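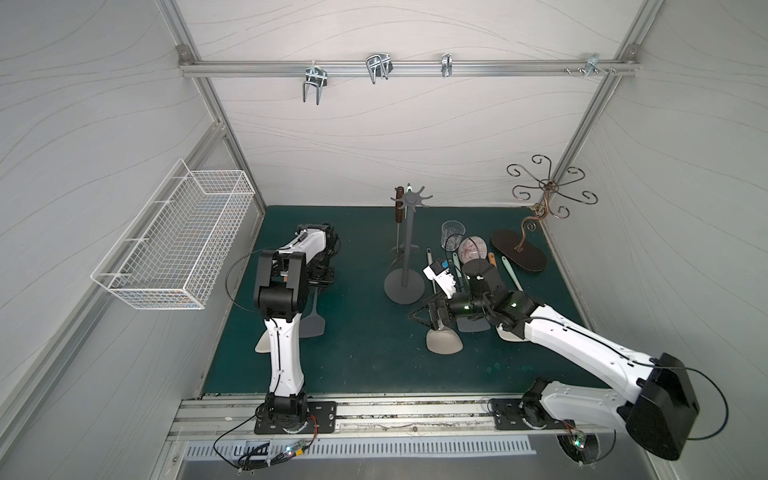 OK so, caramel. I've been making soft caramels every December since I moved into the apartment over Yimyam, and I still get a little nervous when the sugar starts to turn. So tonight is mostly me passing on what I've ruined so far. First thing is where you put your stuff. Once the pot is going you have one hand for stirring and that's it, so get a rail up on the back wall with a few wire hooks on it, and maybe a wire-mesh basket on the side wall, and hang whatever you can. I don't want you digging through a drawer at 245 degrees!

(Pass the first plate around. Plain ones, sea salt on the side.)

Pot. Use a bigger one than you think. The cream goes in and the whole thing climbs — I lost half a batch down the front of the stove my second year, and I was still scraping in spring. Heavy bottom, tall sides, done.

Sugar next. I do a wet caramel, meaning water in with the sugar, and I leave it alone until it's the color of a new penny. People ask about stirring. Please don't, just swirl the pan. If crystals creep up the sides, brush them down with a damp pastry brush.

Then warm cream, butter, and a spoonful of corn syrup if you're making 2 pans like I do. Warm the cream! Cold cream makes it seize up and spit at you. It takes around 20 minutes to come back up to temperature on my stove, yours will be different, so trust the thermometer.

(Somebody will ask about the cold water test. Say yes, it works, and do it if there's time.)

Wiroj Rattanakul gave me the coconut milk version, the one on the second plate. Swap it for the cream one for one and cook it 4 or 5 degrees higher or it won't hold a cut. I like it better than mine, which is annoying.

Cutting: oil the knife, let the slab sit overnight, wrap right away in wax paper. They get sticky fast if you leave them out.

Recipe cards are by the door, both versions. Take one for your neighbor too. Questions, and then please finish those plates so I don't have to carry them home.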